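4. 洗濯かごの一時的な置き場所

4.1 対象と記録の範囲

本節では、住居内で洗濯かごが一時的に置かれる場所について述べる。前節で扱った収納時の定位置とは区別し、洗濯物の取り込み、仕分け、畳み、各室への配布という一連の作業の途中で、かごがいったん手を離れて置かれた場所を「仮置き場所」と呼ぶ。定位置は間取りと収納家具によってほぼ決まり、回答者自身も言葉で説明しやすい。仮置き場所のほうは回答者があまり意識しておらず、予備調査の聞き取りでは「そのへん」「窓のあたり」といった答えが多かった。このため本調査では、質問紙に加えて、生活者による置き場所の記録用紙と、室内の写真を併用した。

記録の対象は、ブレルブリッジ(Brelbridge)地区の集合住宅に住む約200世帯である。8月に配布を始め、2019年12月30日に回収を締め切った。協力世帯には謝礼として3000円分の商品券を渡した。記録用紙には、かごを床や家具の上に下ろすたびに、室名、接していた面(床、椅子、机、寝台など)、近くにある家具、次に行った作業の四項目を記入してもらった。かごを持ち替えただけの場合、また一歩以内の移動で置き直した場合は一件として扱った。

得られた仮置きの記録は3617件であり、このうち床に置かれたものは2293件であった。残りは椅子や長椅子の座面、食卓、寝台、洗濯機の上などに分かれる。床が多いことは予想していたが、食卓と寝台の件数が接近していたことは予想と異なる。この点は4.4で再び取り上げる。

記録用紙の符号化は第一著者が行い、判断に迷った記入についてはテオドル・オーセン(Teodor Aasen)氏の確認を受けた。もっとも迷いが多かったのは「窓ぎわ」の扱いである。窓から何歩までを窓ぎわとみるかは世帯によって異なり、居間が狭い住戸では部屋のほぼ全体が窓ぎわと書かれている例もあった。そこで、窓に最も近い家具よりも窓側にある場合に限って窓ぎわとし、それ以外は室の中央または入口側に振り分けた。窓に接する家具がない住戸では、床の長手方向を三等分して判断している。

4.2 かごの形状と床への置かれ方

対象世帯で使われていたかごは、樹脂製の硬いもの、布製で折り畳めるもの、編んだものに大別できる。樹脂製は半数を超え、口が広く浅いものと、深く縦に長いものがあった。取り込みと配布に使われるのは主に前者で、後者は洗面所で汚れ物を入れたまま動かされないことが多い。床への仮置きの記録も、前者に偏っている。

口の広い樹脂製のかごには、側面に孔をあけたものが多い。孔の形は丸、縦長、格子などさまざまである。通気のための孔とみられるが、聞き取りでは、孔から中身が見えるので洗い終わったものかどうかを確かめやすいという回答があった。反対に、来客時には中が見えるため居間に置きたくないという回答もある。同じ性質が、置く場所を広げる理由にも狭める理由にもなっていた。

把手は、側面から外へ張り出すもの、縁の一部をくり抜いたもの、両者を兼ねるものに分かれた。張り出した把手は片手で持ち上げるときに指がかかりやすいが、家具の脚や壁に沿わせて置くと、その分だけ隙間ができる。記録用紙の自由記述欄には、把手が壁に当たるので向きを変えて置く、把手を手前に向けて置く、という記入がみられた。前者は洗面所と廊下に、後者は居間に多い。廊下では通れる幅を残すことが優先され、居間では次に持ち上げるときの動作が優先されているとみられる。

底面については、樹脂製のかごの多くが平らで、脚や車輪を持たない。床材との組み合わせでは、木質系または木目調の床に直接置かれる例が最も多く、敷物の上がこれに次いだ。敷物の上は避けるという世帯がある一方で、床に傷がつくのを気にして敷物の上に置くという世帯もある。傷を気にする回答は入居からの年数が短い世帯に目立ったが、年数が未記入の用紙が多く、ここでは傾向として記すにとどめる。

図4は、居間の床に置かれた樹脂製の洗濯かごの例である。かごはクリーム色で、縁は角の丸い長方形をしており、側面には小さな四角い孔が格子状に並ぶ。曲線を描く把手が側面から外へ張り出し、内側の底は平滑でわずかに光沢がある。内側には小さな印刷ラベルが貼られたままになっている。床は明るい灰色がかったベージュの木目調で、長い板が窓の方向に伸びている。窓に近い部分では日光が床に当たり、板が白く見えるほど明るい。左手には細い脚のついた低く長い家具があり、上面は白く平らである。

この例で注目したいのは、低い家具とかごの関係である。家具の上面は平らで、中央付近にリモコンと思われる細長いものが載っているが、かごは床に置かれている。記録用紙でも、居間に低い収納家具やテレビ台がある住戸では、その上にかごを置いたという記入は少なかった。自由記述欄から理由を拾うと、奥行きが足りない、画面の前をふさぐ、上に置いたものを寄せなければならない、の順に多い。面が空いているかどうかだけでは仮置きの場所は決まらず、その家具にふだん何が置かれているかが影響している。

図4 居間の床に置かれた洗濯かごと周囲の家具
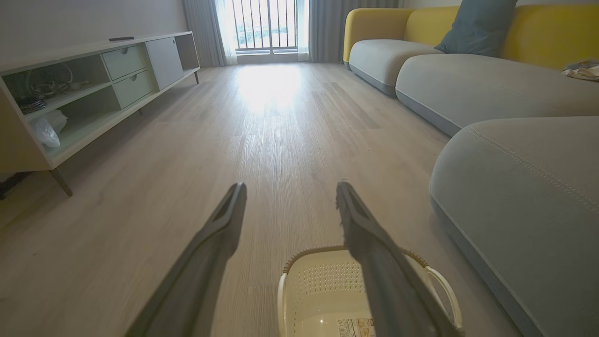 4.3 次の作業との関係

仮置き場所の記録を次に行った作業と突き合わせると、床に置かれたかごの多くは、畳む作業の直前か途中にあった。床に座って畳む世帯では、かごは座る位置の横に置かれ、畳み終えたものは反対側に積まれる。利き手との関係を尋ねたところ、かごを利き手の側に置くという回答と、利き手でないほうで取り出すという回答がともに得られ、一方に偏る結果にはならなかった。取り出す手よりも、畳んだものを積む広さのほうが先に決まるという説明が複数の世帯から得られている。

立って畳む世帯では、食卓または寝台を畳む面として使い、かごは椅子の座面か、足もとの床に置かれる。椅子の座面に置いたかごは取り出す動作が小さく、腰を曲げなくて済む。ただし椅子の座面より大きいかごでは縁がはみ出し、片側に衣類が寄ると傾くことがある。スヴャトスラフ・ザハルチェンコ(Svyatoslav Zakharchenko)氏の世帯では、この理由で椅子を二脚並べて使っていた。

畳む作業をせずに配布だけを行う場合、かごは各室の入口付近に置かれた。この場合の仮置きは短く、一回の配布で三か所から四か所に下ろされることもある。記録の件数には、この種の短い仮置きが多く含まれる。室数の多い住戸ほど一回の洗濯あたりの件数が増えるため、世帯間の件数をそのまま比べることはできない。本節で世帯別の件数を示していないのはこのためである。

作業が中断された場合の扱いも世帯によって分かれた。電話、来客、食事の支度などで畳む作業が止まったとき、かごを元の場所に残す世帯と、いったん別の室に移す世帯がある。移す先は寝室が多く、床よりも寝台の上に置かれる例が目立った。寝る前には必ず片づけることになるので寝台に置く、という記入が複数あり、寝台への仮置きには忘れないための目印としての面がある。

居間の窓ぎわの床は、屋外から取り込んだ直後の場所としてよく使われる。物干し場が居間に面している住戸では、かごを先に窓ぎわの床へ置き、衣類を外から一枚ずつ入れていく。物干し場に出ず、室内から手を伸ばして取り込む世帯もあった。このときかごは窓に寄せて置かれ、取り込みが終わると部屋の中央へ引き寄せられる。持ち上げずに床の上を滑らせるという回答もあり、底の平らなかごに限られていた。

4.4 食卓と寝台への仮置き

食卓への仮置きが予想より少なかった理由として、衛生面を挙げる回答が最も多い。床に置いたかごを食卓に載せることに抵抗があるというもので、同じかごを床に置かない世帯では食卓への仮置きが増える。つまり、一度床に置くかどうかが、そのかごを後でどの面に置けるかを制限している。布製の折り畳みかごを食卓用に分けている世帯も見られた。

寝台への仮置きでは反対に、床に置いたかごを載せることを気にしない世帯が一定数あった。掛け布団をめくった状態では置かない、かごの下に畳んだタオルを敷く、といった条件つきの回答がこれに含まれる。条件を細かく書いた世帯ほど仮置きの件数そのものは少なく、決まりの多さが置く機会を減らしているのか、もともと機会が少ないために決まりを守れるのかは、今回の記録からは区別できない。

4.5 記録の限界

記録用紙は生活者自身が記入したため、書き忘れが避けられない。とくに各室への配布では、かごを置いてすぐに持ち上げるので、後からまとめて記入した世帯が多かった。回収時の聞き取りでは、まとめて書いた場合に廊下への仮置きが抜けやすいことがわかっている。床の2293件という値も、廊下の分が少なめに出ている可能性がある。

写真については、置かれた時点の位置関係を確かめるには有用であったが、かごがどこから運ばれ、次にどこへ移されたかは写っていない。本節で作業との関係を論じる際には、すべて記録用紙と聞き取りに基づいた。また、かごの内側に残されたラベルや値札については今回の分類項目に含めていない。貼ったまま使う世帯とはがす世帯があることは聞き取りで確認しており、購入からの期間を推定する手がかりになるかどうかは別に検討する必要がある。

季節の影響も残る。回収期間は夏から冬にまたがるが、世帯ごとの記録期間は短く、同じ世帯で夏と冬を比べられるものは限られる。暖房を使い始めると、窓ぎわに置いていたかごを部屋の内側に寄せるという記入があり、室内干しの増加とあわせて、次節で物干し器具の位置とともに扱う。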